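Soaking soybeans on an induction plate instead of overnight: does the quick method hold up?

Board: Beans, Grains and Dry Goods
Started Feb 10, 2025

likdale_sofia
Original poster

I keep seeing the "quick soak" passed around as if it's settled. Bring dried beans to a boil, turn off the heat, lid on for an hour, and supposedly you're at the same place as an overnight soak. For black beans, fine, I'll half believe it. For soybeans I don't.

I've made soy milk most weeks for a while now and every time I've tried the shortcut I get a gritty pulp and less milk. The recipe I started with (the Drevcombe handout, if anyone still has that) says 217 grams dry and 10 hours in cold water. No mention of a quick soak anywhere on it.

So who here does it with soybeans, on purpose, and likes what they get? Please say what you're making. "Works great for me" with no other details is not much use.

manolis_d

Works great for me. Kidding.

I do quick soak for stew beans, soybeans included, and can't tell the difference once they've simmered for a couple of hours. For milk I wouldn't. You want the bean wet all the way through before it hits the blender, and an hour doesn't get you there. Split one with your thumbnail after the quick soak and look at the middle. Mine still have a dry, chalky dip in the center.

rallis_kitchen

Disagree. I've done quick soak for milk plenty of times. You have to boil a full 5 minutes first, hard boil, not "a few bubbles and call it done." Most people who say it failed never got the pot properly going.

likdale_sofia

I timed it. It was going.

rallis_kitchen

On what kind of stove though? Induction plates cycle on and off at the low settings. You can have it set to "boil" and be getting bursts.

likdale_sofia

Gas.

ifigeneia_m

I'll wade in with what I have at home. I keep a portable induction cooktop on the table by the toaster and do all my beans on it, partly so the big stove stays free. I buy in small amounts and keep a divided tray out with whatever is next in line.

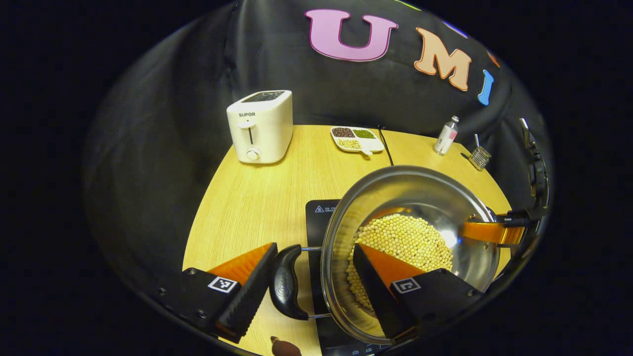
Soybeans in the steel pot, red beans and mung beans in the tray at the back

Mung beans I barely soak at all. The red ones get overnight. Soybeans get overnight too, and I say that as someone who is lazy about nearly everything else. I tried the quick way twice and the milk tasted raw to me, kind of green and grassy, even after cooking.

manolis_d

What are the small tan ones in the front part of the tray?

ifigeneia_m

A mixed bag from the bulk place, no label on it. I put them in soup. Don't ask me for a recipe.

karamanlidis_a

Questions about that pot. Is it heaped like that when you add the water? Soybeans more than double. I had a steel pot about that full once, went to bed, and in the morning the top layer was sitting up above the waterline, dry as when I started. Then I read on here that overnight soaking "always works." It does if there's room.

ifigeneia_m

No, I move them to a big bowl for soaking. The pot is for cooking, and I do that in two batches.

karamanlidis_a

OK. Then we agree, which is a shame, I had more to say.

anastasia_k

Can we talk about the grassy taste, because I don't think soaking has much to do with it. I've had it from beans soaked overnight and I've had it from beans soaked for an hour. What got rid of it for me was grinding with very hot water. Cold grind, grassy. Hot grind, much milder. Same bag of beans both times.

So when somebody tells me the quick soak "ruined the flavor" I want to know what temperature the blender water was. Usually they can't tell me.

ifigeneia_m

Tap water. Cold. Fair point.

rallis_kitchen

Thank you, Anastasia. People blame the soak for everything.

anastasia_k

I'm not on your side either. I still think an hour is too short for milk. I just don't think it's why hers tasted green.

dinarberg_user

You are all overthinking this. I bought the Dinarberg soy milk machine and it takes dry beans. No soak. Drop them in, press the button, done.

likdale_sofia

And how's the pulp?

dinarberg_user

There's a bit of grit. You strain it.

likdale_sofia

So it's gritty. That was my complaint in the first post.

manolis_d

Also those machines run at 3000 rpm or whatever they print on the box and sound like a shop vac. I had one at my last place. Gave it to my cousin, who has also stopped using it.

dinarberg_user

Mine isn't that loud.

karamanlidis_a

Has anybody here weighed them? That would answer the original question faster than two more pages of this. Same dry weight in two bowls, one quick soak, one overnight, drain, weigh again. If the quick one comes up short, it hasn't taken on as much water. Flavor you can argue about until summer.

rallis_kitchen

I'd want them from the same bag. Old beans soak slow no matter what you do.

likdale_sofia

Fine, I'll do it. Same bag, 217 grams each side. One gets Rallis's hard boil for 5 minutes and then an hour with the lid on, the other gets 10 hours cold in the fridge. I'll grind both with hot water so Anastasia can't object, and I'll weigh the squeezed pulp as well as the drained beans.

anastasia_k

I can object to how you squeeze it. But go ahead.

rallis_kitchen

Put the lid on right away when you kill the heat. Not after you've gone and answered the door.

likdale_sofia

Noted. I have enough beans left for one round, so if it comes out close I'm not calling it proof of anything. Results when I have them, probably later in February.

manolis_d

Split a few with your thumbnail before you grind and tell us what the middles look like. I'd trust that over the scale.

karamanlidis_a

I wouldn't. Do both.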